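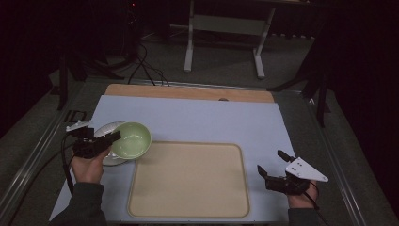 Luana Fagundes wrote that the cable rule should come before anything about grip force, and that the Middale draft has it on page 2 where people skip it.

2 min read

gfagundes
I'd keep grip force first. Dishes get chipped when people squeeze too early. With the handheld grippers, pick the bowl up by the rim, pause, then move.

akbari_bench
Disagree. We logged 891 takes last December and threw out 232. Most of those were cable snags. Run the cable down off the side of the table and check it before every take.

luana_f
Same on our end. Also, plain sleeves to the wrist, both hands in view at the start.

gfagundes
Fine on sleeves. The pause still matters. A take with no pause is hard to label.

akbari_bench
Then make it a half second. Ours was a full second and operators ignored it.

luana_f
I can live with a half second. Gilmar, will you change the draft?

gfagundes
Yes, cable rule goes to the top. Grip force stays on page 1 too.

Contact | Copyright Govus Forums | Back to top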